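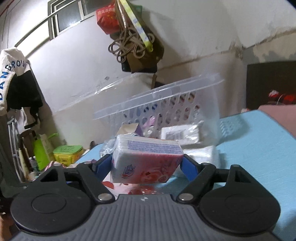 I finally made it to the Garemthorpe paper mill open day in August, after missing it two years running (once for a wedding, once because I wrote down the wrong weekend). The gates opened at 11 and there was already a line down to the bridge, mostly families, plus a few guys who clearly used to work there and were pointing at everything.

They send you through in small groups. Ours was led by Kristine Salazar, who has run the tissue side for years and talks very fast, and I loved her. First stop was the pulper, a giant blender really, and it's LOUD. Then you climb a metal staircase to look down on the drying cylinder. It was so hot up there that my glasses fogged and I missed half of what she said about creping. What I did catch is that a blade scrapes the sheet off the cylinder and puts tiny wrinkles in it, and that's where the softness comes from. I'd always figured it was some kind of additive!

The Evangelista hall next door is where the big reels get slit, folded and packed. One reel stood taller than my brother-in-law. According to the sign it weighed 2,931 pounds, and the kids in our group spent a good while working out how many of their dog that was. The folding line was down for a blade change when we came through, so we watched a video of it instead, which was a bit of a letdown - I'd driven two hours mostly for the folding.

Lunch was in the canteen. Get the lentil soup, skip the rolls. There was also a table of old wrappers and sample books from the sixties, with some gorgeous florals, and I could have stayed there all afternoon if the next group hadn't been breathing down my neck.

Parking is in the field behind the Pitik warehouse and it gets muddy, so wear real shoes. Tickets were free but you have to book ahead, and they take 1,101 people over the whole weekend. Strollers can't go up the staircase. The shop closes at 4 and only takes cards.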